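Demonstration collection (robot learning)

Demonstration collection is the gathering of recorded examples from which a robot learning system is trained. A person carries out a task, such as folding a garment or wiping a surface, while sensors store the movement and what was in view. The stored record of one attempt is called an episode. A set of episodes covering one task, or several related ones, is called a demonstration set.

Methods

Three methods are in common use. In teleoperation, a person drives a robot from a distance and the robot's own joint readings are kept. In hand guiding, the person takes hold of the arm and moves it directly. In the third method no robot is driven at all. The person works with a hand-held gripper, often with a phone fixed to it, and the recorded path of the gripper is later converted into commands for an arm.

Hand-held collection is cheaper per episode and can be done in ordinary rooms. Its main weakness is that people can reach positions and speeds that the arm cannot, so some episodes have to be dropped when the paths are converted.

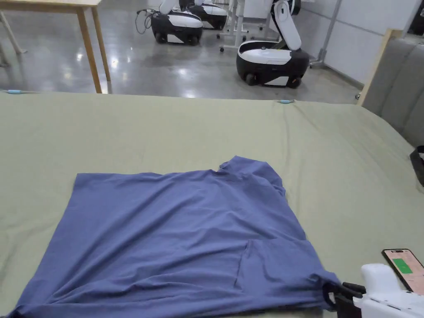
Clothing is a frequent subject. A shirt has no fixed shape, and two attempts at the same fold rarely begin alike. Collectors are usually told to vary the starting position between episodes and to leave creases as they fall. A set in which every shirt starts flat and square tends to produce a system that copes badly with anything else.

Recording and review

An episode normally runs from the first approach to the release of the object. Failed grasps are treated differently from one project to another. Some remove them, while others keep those in which the person recovers and finishes the task.

The Vurnero garment set, collected by the Vahidi workshop at Gincombe, is a small set of this kind. Its first release, dated 28 December 2019, held 1,434 episodes across 4 tasks. A further 190 had been rejected at review, most of them for lost tracking. The workshop's guide asks for 500 episodes of a task before any training run is attempted. Labels were added in Joltis, an annotation program also written at the workshop, which splits each episode into reaching, grasping, moving and releasing.

Limitations

Sets collected in one room often carry over poorly to another. Lighting, the colour of the work surface and the habits of individual collectors can all be picked up by the trained system. Left-handed collectors are under-represented in the Vurnero set, and a supplement begun in June has yet to be released.

See also: Imitation learning; Teleoperation; Cloth manipulation

Contact | Copyright and reuse | Back to top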